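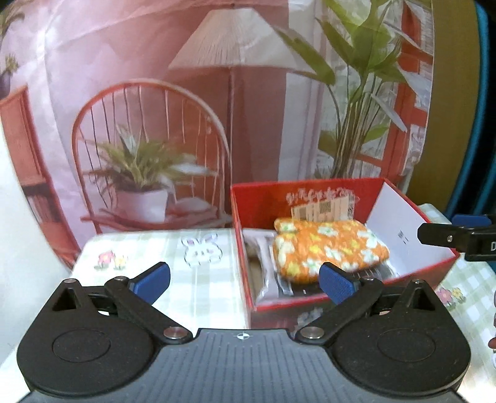
2 min read

Packing a gift box with soft and flat things in it
Started by Zekness, Jun 28, 2020
82 views, 3 following

Zekness
I'm reusing a red cardboard box for a birthday present going to my aunt. So far I have the orange flowered piece (fabric, a bit puffy), a package in clear plastic, and a slim wrapped item standing up against the left side. The flowered one is on top because it looks best when you open the flap. Does this order make sense or should I start over? It has to go in the mail, three days in transit if I'm lucky.

Kun
Start over. Anything soft goes at the bottom and up the sides. Yours is sitting on the plastic package, so it isn't protecting anything. I'd also lay the slim one flat. Standing items poke the lid when the box gets turned over.

Idton
I don't agree with Kun. It's a present. The first thing she sees should be the flowers. Orange on that red looks good. If the slim one is too long to lie down, leave it leaning and put tissue behind it so it can't slide.

Kun
Looks don't matter if the corner is crushed.

Zekness
It is a little too long to lie flat, I tried it lengthwise and cornerwise. Nothing in there is breakable. I'm more worried about it all rattling.

Alo
Then you're mostly fine. Fill the gaps with crumpled tissue, close it, and shake it. If you hear something move, add more. Put the whole thing in a plain brown outer box too. The floral design on the front is faint and it will get scuffed if you tape a label over it.

Idton
Agree on the outer box. Also, is that little white card with the code on it staying in? I would take it out in case it brings up the price.

Zekness
Good catch, it's coming out. Not sure what the code opens.

Alo
Where did you get the gingham cloth with the rabbit? My mother had a green one like it for her kitchen table.

Zekness
Discount store, years ago. It wipes clean and that's all I ask of it.

Kun
Fine, leave the flowers on top, but put a sheet of cardboard over them before you close the flap.

Zekness
Will do. I have a cereal box I can cut up.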